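Questions I get a lot

Do you really make all the candles yourself?
I do! Every Fola candle gets poured in my kitchen in Erkley, usually after dinner with the radio on. My friend Shirin Jalali helps with labels in November, when things get a bit nuts (her handwriting is much nicer than mine).

What kind of wax do you use?
Soy, with a little beeswax mixed in so the tops set smooth. I've tried coconut wax twice and made a mess both times.

How long will mine burn?
The small tin goes for around 27 hours if you keep the wick short. Drafty rooms eat candles faster, so move it away from the window. 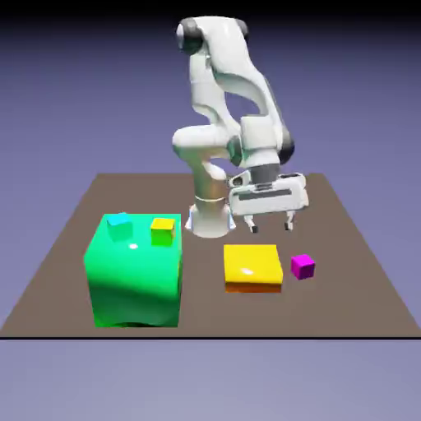

Shipping and returns

When will my order go out?
I pack twice a week, so most orders leave within three days. Custom scents take longer, and I'll email you before I start pouring.

Do you ship outside the US?
Canada only for now. I'd love to add more places, but the postage quotes made me want to lie down!

My jar showed up cracked. What do I do?
Oh no, sorry! Send me a quick photo and your order number and I'll mail a new one. You don't have to send the broken one back, and please don't burn it.

Can I return a scent I don't like?
Sure, if it hasn't been lit. You've got two weeks, and you'd cover the postage on that one.

Page last updated 24/01/2018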